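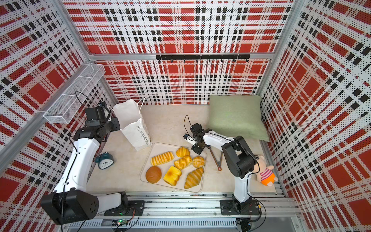 The bread corner at Flenora is the part of the playroom that gets tidied most. Milagros Carrasco, who sets it up on Wednesday mornings, puts out one tray, one pair of tongs and a paper bag, and leaves the rest of the shop to whoever turns up.

Toy bread is older than most of the toys it gets shelved with, and it has become more detailed. A croissant now has its layers and a long loaf has its scored lines. Carrasco buys hers a few pieces at a time and has 237 in storage, sorted by shape into 8 tubs. She puts very few of them on the tray at once.

"With a full tub they just dig," she says. "With a tray they choose." 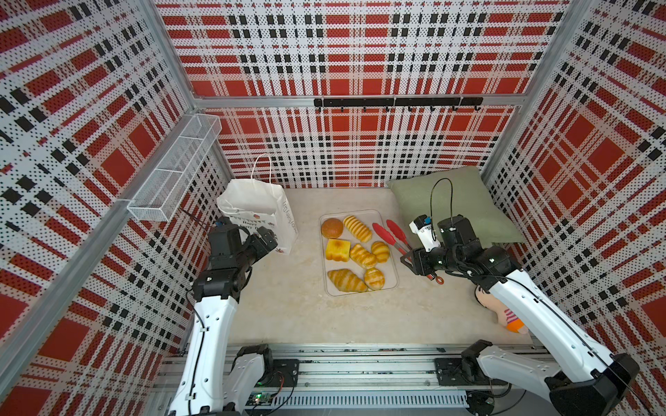
The tongs matter more than the bread. Silicone tips grip a smooth bun better than bare metal does, and a red tip is easy to follow with the eye. Carrasco starts people on the small round pieces and saves the twisted loaf for later — it is long, and it swings if you take it by one end. A paper bag with handles makes a fair target. It will tip if a piece catches the side.

A session runs nearly 60 minutes, including the time it takes to put everything back.
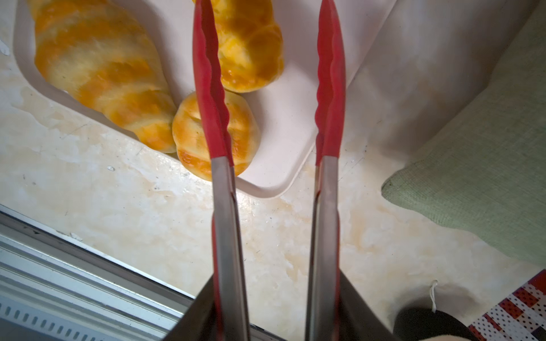
Muireann Keane would start with the croissant, she told me, and let the round buns wait, as they roll the moment the tongs close off center. Carrasco has heard this before and still starts with the buns.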